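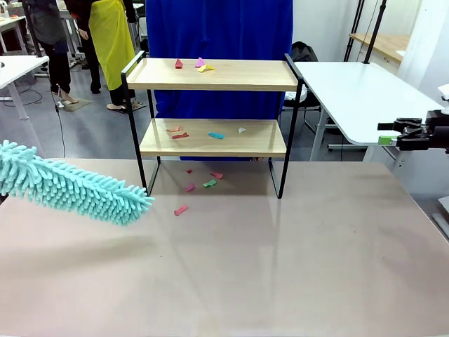

*Two-tier shelf, paper scraps, chenille duster.*

**Paper bits on open shelves - quick notes**

- Top board first, always. Then the lower one, then the table. Do it the other way and you're wiping the table twice.
- Chenille duster for scraps, dry. Damp ones make coloured paper stick, and cheap red stuff can bleed onto pale wood.
- Short strokes towards you. Long sweeps just send it all down the back.
- Raised rail at one end? Start there and work away from it, bits get wedged in the corner otherwise.
- Thin metal legs: go round the feet by hand. Tiny peices love it there.
- Tray or dustpan held under the edge of the board. Old baking tray is fine.
- Anything bigger than a stamp, keep. Jar, lid on, collage day.

Duster care: shake outdoors, wash at 30, no softner, air dry. Not on the radiator.

Alfie Horrocks swears by a lint roller for the last crumbs. Works on the table, bit fiddly between the boards.

Glitter is a seperate page, will do it in November.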